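Lomdale team cuts practice time for two-armed robots with randomized bedrooms

Robotics, April

A research group at Lomdale has published results from a training method that lets a two-armed robot practice on household furniture in simulation, with a new set of colors and surfaces each time a practice run begins. The group says the method, called Plulton, raised the success rate on a set of drawer tasks while using fewer recorded demonstrations than the group's earlier approach.

The work was led by Babar Qureshi, with Isla Pearce handling the simulation side. It was carried out with Brullano, a company that builds software for planning robot arm motion.

Robots that learn from demonstrations tend to pick up on things that have nothing to do with the job. If every dresser in the training set is plain wood against a white wall, the software may come to rely on the white wall. Move the robot to a home with painted furniture and it misses the handle. The usual fix has been to collect more demonstrations in more places, and that takes a lot of paid operator hours.

Plulton starts from a smaller set. Operators steer the simulated robot through a task, and the system stores the motion of both arms along with the positions of the objects that matter. It then replays that motion in rooms where wall color, floor pattern, drawer fronts, pictures and lighting have all been changed. The shape of the furniture stays the same, so the recorded motion still fits.
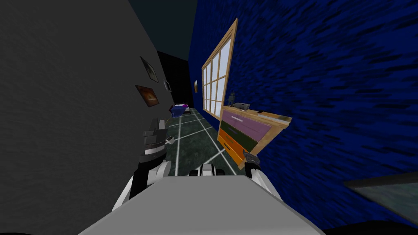 A simulated bedroom from the Plulton set, with a chest of drawers in three colors near the robot's right gripper.

The group recorded 137 demonstrations in total. From those it produced 763 training runs after throwing out replays in which an arm bumped the furniture or the target object ended up in the wrong spot. Qureshi said the filtering step made a bigger difference than he had expected.

"We had a version that kept everything," he said. "The robot learned to brush against the drawer front on its way in, and it did so nearly every time. Once the bad replays were gone, so was the habit."

Color was the part of the project that caused the most argument inside the group. Some members wanted to stick to looks a person might find in a store. Pearce wanted a wider range, including drawer fronts that do not match one another and walls that differ within one room. The group tried both. The wider range did better on rooms the robot had not met in training, and it became the default.

Pearce said the odd color mixes also made mistakes easier to find. "When every drawer is the same brown, you can watch a failed run three times and still not know which drawer the robot was going for," she said. "With one orange and one green, you know right away."

A second question was where to put the simulated cameras. A view from the robot's body takes in the room and both arms, which helps with getting to the right piece of furniture. It is less useful in the last moments of a reach, when the target may be small and the arm itself may block it. Plulton therefore also uses close views of the grippers. The software is trained on the wide and close views together and learns how much weight to give each one during a task.
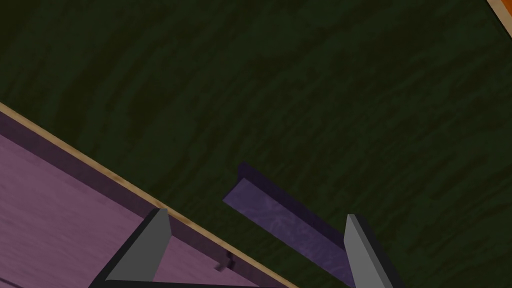 Close view of the gripper fingers on either side of a purple bar.

The close views brought their own trouble. At short range a surface texture can fill most of the picture, and early versions of the software treated strong wood grain as if it were the edge of an object. The group changed the way textures were scaled so that the same grain could show up wide or narrow from one run to the next. According to the paper, false edge errors dropped sharply after that change, and no other part of the training was altered at the same time.

Testing was done in 15 rooms held back from training. In each one the robot was given drawer tasks that called for reaching to a named drawer, lining up the gripper and opening the drawer without hitting the one next to it. The version trained with Plulton completed the full task in 12 of the rooms on every attempt. A version trained on the original demonstrations alone, with no changes to the rooms, did not manage that in any room where the dresser color was new to it.

The three rooms where Plulton fell short had something in common. In each, the lowest drawer sat near the floor and the robot had to bring its arm down at an angle that was rare in the recorded demonstrations. Changing colors and textures does nothing for that kind of gap. Qureshi said the group plans to record more low reaches and does not expect the method to make up for motions that were never shown.

The group also looked at how the tilt of the main camera affects results. Robots in use do not always hold a camera level, and a mount can shift over months of work. Plulton includes training views that are turned well away from upright, so that walls lean and the floor runs off on a diagonal.

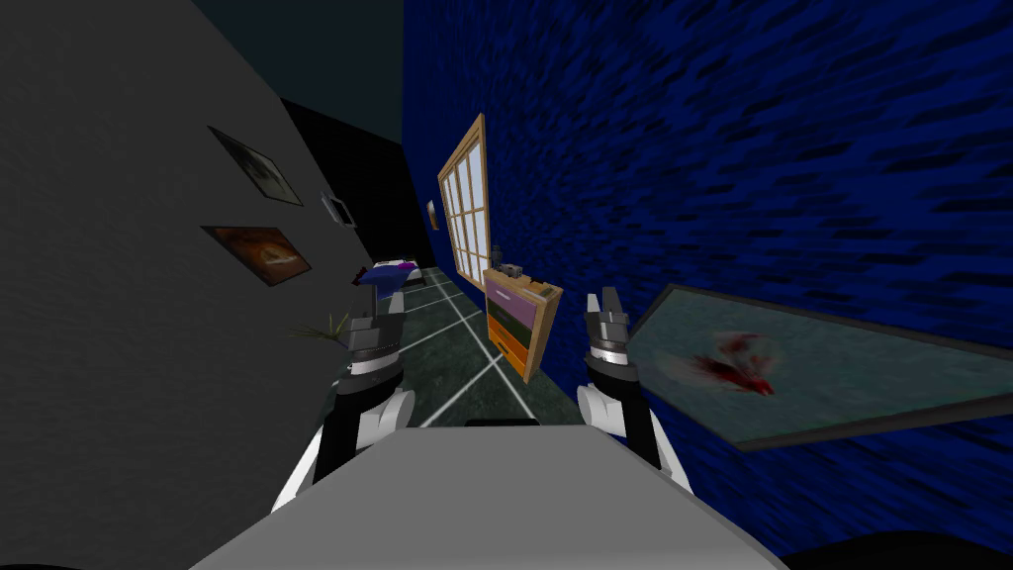 Software trained only on level views lost accuracy quickly as the test camera was turned. With tilted views mixed in, the loss was much smaller, though it did not go away. The cost was a longer training time, which the paper puts down to the extra rendering. Pearce said the group has not yet worked out how far the tilt needs to go before more of it stops helping.

All of the published results come from simulation. The group has begun moving the trained software to a physical two-armed robot at its Meredith site, where a test room is being fitted out with secondhand dressers and nightstands. Friction is the main worry there. Simulated drawers slide the same way each time, while real ones stick, sag or pull to one side, and none of that is covered in the current training runs.

Brullano plans to add the replay filter to its motion planning software later this year. The company said it would not include the room randomizer, which stays with the research group.

The paper lists several limits beyond those already mentioned. The method assumes the furniture keeps its size and shape, so a taller dresser needs its own demonstrations. It does not handle soft items such as blankets or clothing. The operators who recorded the demonstrations were all experienced, and the group has not checked how the method holds up with recordings from beginners, who tend to pause and correct more often.

Code for the replay filter and the room files will be posted with the paper. The original recordings will be shared on request, after the group finishes converting them from an older file format. Qureshi said that work is under way and that the first batch will cover the drawer tasks only, with tabletop tasks to follow.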